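Skidard cell

The Skidard cell is a tabletop robot station for handling small cloth items, developed at the Ivow workshop in Lerum. It consists of a single arm with a parallel two-finger gripper, a camera at the wrist, and a flat white work surface on which towels and cloths are laid out next to a bin. The cell is known mainly for its maintenance routine, which was written down in detail by Margit Hägglund and later adopted for the workshop's other stations.

Layout

The arm is bolted to a steel plate at one side of the table. The work surface is 930 mm deep and is made in sections, so that a worn section can be replaced without moving the arm. The controller sits under the table on a pull-out shelf. An earlier layout had it on the wall, but the cable run proved too long and was given up when the cell was rebuilt in March.

Fingers

The fingers are black and finish in flat, squared tips. They are fixed to the gripper with two screws each and are treated as wearing parts. Cloth is picked up by closing the tips on a fold or a raised edge, and a tip that has become rounded tends to slide over the fabric without taking hold of it. Worn fingers are changed as a pair. After a change the gripper is opened fully and closed fully, the closed position is stored, and the tips are checked against a strip of thin paper. If the paper pulls out freely at either side, the screws are loosened and the fingers set again.

The first sets were supplied by Lukáč, a small machine shop. Norbert Trnka redrew the part with a longer shank after the gripper housing was found to touch the rim of the bin during low approaches.

Camera

The wrist camera looks out between the fingers, and both are meant to appear at the bottom of the view when the gripper is open. This gives a quick check of the mounting: if one finger shows much more than the other, the bracket has turned and must be straightened before any calibration is done. The lens is wiped with a dry cloth at the start of each shift. Lint is the usual cause of a soft picture – the focus ring is locked and should be left alone.

Routine care

The table is cleaned with plain water, as polish makes it shine under the lamps and upsets the detection of dark fabric. Cable ties at the wrist are inspected after every 33 hours of running. Igor Zelenák added a slow test move to the routine, in which the arm travels above the cloth and the bin with the gripper open and the operator listens for rubbing at the cable guide.

Trial picks follow any repair. A single cloth is laid beside the bin without being smoothed out, and the arm is run at reduced speed until the operator is satisfied with the grip. Musa Osagie's notes on the cell recommend a dark cloth for this, with the lamps at their normal setting.
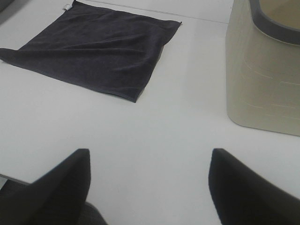 Records of finger changes and camera adjustments are kept in a paper logbook at the station. Beatrice Mosoti copied the older entries into the workshop's shared register when the cell was rebuilt, and the two are still kept side by side.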